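Massage diary, second block, week 4

Up early and on the tram to Clotstead with my own towels in a backpack, which I will not do again. They now keep a cupboard of them at the clinic and charge a small laundry fee. I'd sooner pay it.

Morning was draping and positioning. Paraschiva Barbu took it and we did the side-lying setup over and over, pillow under the head, pillow between the knees, bolster to hug. I kept putting the top pillow too low and had to start again. By the fourth go I had the sheet tucked without uncovering anybody's back. My partner was Horațiu, who is very tall and whose feet hang off the table whatever you do.

Forearm work before lunch. My wrists were sore last block and it was the way I was leaning, all hand and no body weight. Paraschiva lowered my table by two notches and told me to step my back foot out. Better straight away. I could feel it in my calves by noon, though.

Lunch was leftover rice on the back step. Talked money with Aarti. She has paid about 3,000 dollars so far, counting the oils and the insurance, and she reckons she'll make it back by December if the Gronivstead studio gives her the Saturday-type shifts nobody else wants.

Afternoon was calves and feet, then the case notes. I'm still slow at the notes. I write down too much of what people tell me and too little of what I did.
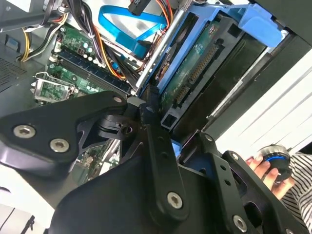
Teodor Grecu reckons I should write them standing up, before I wash my hands of the whole thing and sit down, and keep them to five lines: what they came in for, what I found, what I did, how they felt after, what's next. He has done his that way since first block.

Tried it with the last one. Came out at seven lines. Practice hours due to Paraschiva by the end of the month and I'm 3 short, so I'll ask Mum if her shoulder is still crook.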